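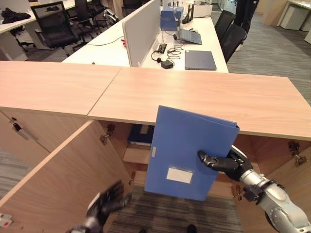

The Tredley–Pelbridge ferry crossing log is a set of CSV files typed up from the paper sheets that the crew filled in on board. It covers one boat, the Eralano, and one route across the river, starting in 2000. Each row is one crossing. The paper came to us in files of different makes and sizes, and we store it the same way. What you get in this repository is the typed data, the code lists and a short script for checking the columns. Scans are not included.

Version 3, released February 20, 2013. It replaces both earlier versions. If you built anything on version 2, read "Changes" before you swap the files.

## Files

- `crossings.csv` – the main table, one row per crossing
- `days.csv` – one row per operating day, with weather and crew remarks
- `fares.csv` – the fare boards in force, with start dates
- `codes.csv` – short codes used in the other tables and what they mean
- `sample.csv` – the first 1000 rows of `crossings.csv`, for trying things out
- `check.py` – prints a list of rows that break the column rules

All files are UTF-8, comma separated, with a header row. Text fields are quoted only where they need to be. Line endings are plain newlines.

## Where the numbers come from

The crew kept a printed sheet for each day. The printer was Fahmy, a jobbing shop in Pelbridge, and we use "Fahmy sheet" for the standard layout because the name is at the foot of every page. A Fahmy sheet has a box for the date, a box for the tide or river state, and a ruled table with one line per crossing. On busy days the table ran out and the crew carried on down the back. Those rows are in the data in the order they were written.

The sheets were grouped by season and put away in 67 files. Two people typed each file without seeing the other's work, and a third person settled the differences against the paper. Where the paper could not be read, the cell holds `NR`. Where the crew left the box blank, the cell is empty. Please keep these two apart. A blank passenger count often means nobody crossed, but not always, and we did not want to guess.
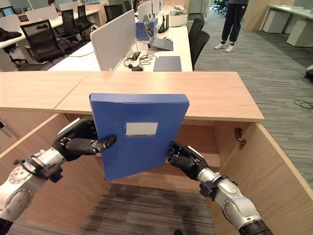
*Blue plastic file box at the cabinet.*

## Columns in crossings.csv

| Column | Type | Notes |
|---|---|---|
| `crossing_id` | text | Unique. Built from the day and the line on the sheet. |
| `date` | date | Year first, then month, then day. |
| `depart` | time | Local time, 24-hour clock, as written by the crew. |
| `arrive` | time | Often blank. See "Known problems". |
| `from` | code | `T` for Tredley, `P` for Pelbridge. |
| `adults` | integer | Paying adults. |
| `children` | integer | Paying children. |
| `free` | integer | Babies, staff and pass holders together. |
| `bikes` | integer | Bicycles, with or without a charge. |
| `dogs` | integer | Only written down in some seasons. |
| `note` | text | Copied as written, spelling included. |
| `source_file` | text | Label of the paper file the sheet came from. |

`days.csv` joins to `crossings.csv` on `date`. A date can be in `days.csv` and have no crossings at all. Those are days when the crew turned up and the boat did not run, and the reason is usually in the remarks column.

## Season

The ferry ran from spring until the last weekend in September. The exact opening day moved from year to year with the state of the landing stage at Tredley, so don't assume a fixed start when comparing seasons. If you want like for like, take the summer school vacation only. It was fully staffed in every season we have.

There was a morning boat for commuters in some years. It left Pelbridge before the ticket hut opened and passengers paid on board. These crossings are marked `EB` (early boat) in the note column. In the first seasons the crew wrote "early" or "wkrs" instead, and we added `EB` in square brackets after their words. Anything in square brackets in a note was put there by us.

## Known problems

**Arrival times.** The crossing is short and most of the crew didn't bother with the arrival box. When they did fill it in, it was usually because something had gone wrong. An average taken from the filled cells will be much too long. We suggest leaving the column alone unless you are looking at delays.

**Group bookings.** A school party might be written as "school" with no number, or as a number in the children column with the teachers under free. Search the notes for `school`, `party` and `club` before you trust a very large or very small count.

**Clock changes.** The clock in the wheelhouse was sometimes left on the old time for a few days after the change in spring. We left the times as they were written. Where two crossings seem to overlap, this is the most likely cause.

**Dogs.** The column was added to the Fahmy sheet partway through. Earlier sheets have dogs in the margin when somebody felt like writing them down. Margin dogs have been typed into the same column, so the early totals are low.

**Duplicate sheets.** A few days have two sheets that don't agree. Usually one is a neat copy of the other. We typed the rough one, on the grounds that it was written on the boat, and put `DUP` in the remarks for that day in `days.csv`.

**Fares.** `fares.csv` gives the price on the board. It does not tell you what was taken. The cash book has not been found and the two piers may have used different child ages for a while, so multiplying fares by heads gives you a ceiling and no more.

## Using the check script

Run it from the folder that holds the CSV files:

```
python check.py crossings.csv
```

It writes to the screen and changes nothing. Expect some warnings on the released files. Overlapping times and missing arrivals are reported every time, and both are covered above. If it reports a repeated `crossing_id`, your copy is damaged and you should download it again.

Some spreadsheet programs turn the `depart` column into decimals when they open it. Import it as text first. Saving over the original from a spreadsheet will also drop the leading zeros from `source_file`, and after that the joins to our notes won't work.

## Changes

- The column `pax` has been split into `adults`, `children` and `free`.
- `NR` is new. Earlier versions left unreadable cells blank.
- A run of crossings typed in the wrong direction has been put right. `T` and `P` were swapped for most of one summer.
- Notes that named members of the public have been shortened. The removed words are shown as `[name]`.
- Fares before the second price rise were missing and have been added.

## What it is good for

The log suits work on day trips, small transport services and weather. It has been used for a walking guide and for a display at the Tredley landing. It is a poor source for how many people wanted to cross, as the crew only wrote down the ones who got on. On regatta days the boat filled up every time and the line on the pier was never counted.

## Terms

Free to use, copy and change for any purpose. Please give the title and the version number. If you correct rows, send them back with the `crossing_id` and a line on why, and they will be checked against the paper for the next release.

## To do

- Type the loose sheets found at the back of the last file
- Match river state to the gauge at Pelbridge
- Decide what to do about the note column when it holds a drawing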